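The snack drawer years

I gave up buying crisps in December, and by the second week I was eating dry cereal out of the box at the sink. So much for that. What I wanted was something to crunch at four in the afternoon, when work drags and dinner is miles off, and an apple simply wasn't going to do it.

So I started with carrots. I grew up on them — my gran in Barville kept a bowl in the fridge, sitting in cold water, and we'd pinch them on the way out to play.

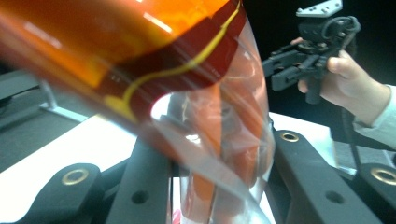
Carrots in their bag, packed together.

The trick, if it is one, is eating them cold and with something salty. I mash a tin of white beans with lemon and far too much garlic, and it keeps for five days (it never lasts five days). My sister swears by peanut butter. I think she's wrong, but she has better teeth than me!

Then there's the sweet stuff. I used to buy it by the armful at Padar, the corner shop at the end of my road, usually while waiting for the bus. Now I get a few things on the weekly shop and put them away as soon as I'm in.

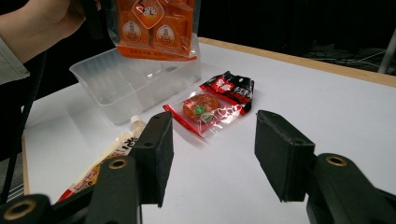

Individually wrapped, in a clear pack.

Small portions suit me. Give me a big bag and I'll finish the big bag, film or no film, and then feel grumpy until about 8. Give me one little packet with a cup of tea and I'm quite content, most days.

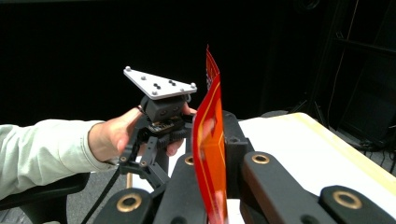
Red and orange, with a thin yellow line.

I still have crisps on the train to Serno, mind you. It's 40 minutes each way and there's no trolley, and I'm not taking beans.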